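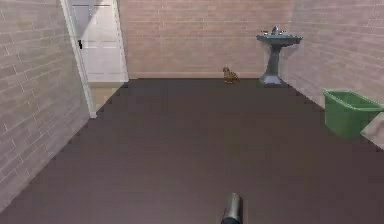
A falha apareceu na revisão 20 do ambiente de banheiro, depois de eu ter trocado a malha de colisão do chão. O braço do Clitus deixou de parar quando devia. O planejador dava a trajetória por concluída, o controlador reportava erro de posição dentro da tolerância, e mesmo assim a ponta continuava a avançar até o limite da junta. Nenhum alarme, nenhuma linha vermelha no log.

Em simulação isso não estraga nada. O mesmo controlador, porém, corre no hardware em Sakirbridge com os mesmos parâmetros, e foi por isso que suspendi os ensaios lá até entender a causa.

Primeira suspeita: a latência do tópico de estado das juntas. Medi e estava normal. Segunda suspeita: a conversão de unidades no driver, que já me custou um fim de tarde em abril. Também estava normal. Só então comparei a pose da base publicada pela odometria com a pose estimada a partir do marcador que o robô leva em cima da carcaça. As duas deviam coincidir e divergiam em rotação, pouco no início do episódio e cada vez mais até o fim.

A deriva vinha da roda. Na malha nova, o coeficiente de atrito do chão tinha ficado no valor padrão do motor de física e a roda patinava nas rotações no lugar. A odometria integrava o giro do eixo como se fosse giro da base. Até aqui, um erro banal. O problema de segurança está no que acontecia depois.

O módulo de supervisão, que chamo de Husar desde a primeira versão, tem 4 condições de parada:

colisão prevista pela geometria conhecida
erro de seguimento acima do limite
perda do marcador
tempo esgotado

A primeira usa a pose da odometria. A terceira usa a câmera externa. Nunca escrevi uma verificação cruzada entre as duas. Com a base rodada em relação ao que julgava, o Husar calculava folga onde havia parede, e o marcador continuava visível, portanto a terceira condição também não disparava. O erro de seguimento é calculado no espaço das juntas e é cego a qualquer erro da base. O tempo esgotado chegava sempre tarde demais.

Faltava explicar o avanço até o limite da junta. O planejador emitia o fim de trajetória e, logo a seguir, a correção de pose reabria o objetivo com a diferença acumulada. O controlador aceitava o novo alvo sem passar pelo estado de espera. Isso é defeito meu, introduzido quando juntei dois estados para poupar um ciclo.

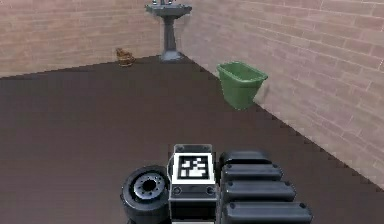 Caderno Rostcombe, n.º 3

Repeti o episódio 100 vezes com a semente fixa, antes e depois das alterações. Ficou assim:

O atrito do chão passou a ser declarado no arquivo do ambiente. Se faltar, o carregamento aborta. Antes havia um aviso no console, que eu não lia.

O Husar ganhou uma quinta condição: divergência angular entre odometria e marcador acima do limite, mantida por mais de um ciclo. A ação é corte de velocidade na base e no braço ao mesmo tempo. Cortar só o braço deixava a base terminar a rotação.

O estado de espera voltou a existir entre o fim de uma trajetória e a aceitação de um novo objetivo. Custa um ciclo.

Com as três alterações, a ponta não voltou a chegar ao limite da junta em nenhuma repetição. Com o atrito errado de propósito e as outras duas ativas, também não: a parada dispara ainda durante a rotação. Esse segundo teste é o que me interessa, porque em Sakirbridge o chão não vem com coeficiente declarado.

Fica em aberto a oclusão parcial do marcador - a estimativa de rotação degrada antes de o marcador se perder por completo, e a quinta condição pode disparar sem motivo. Por enquanto prefiro a parada falsa. Os ensaios no hardware continuam suspensos até eu rever o limite angular, que foi escolhido a olho.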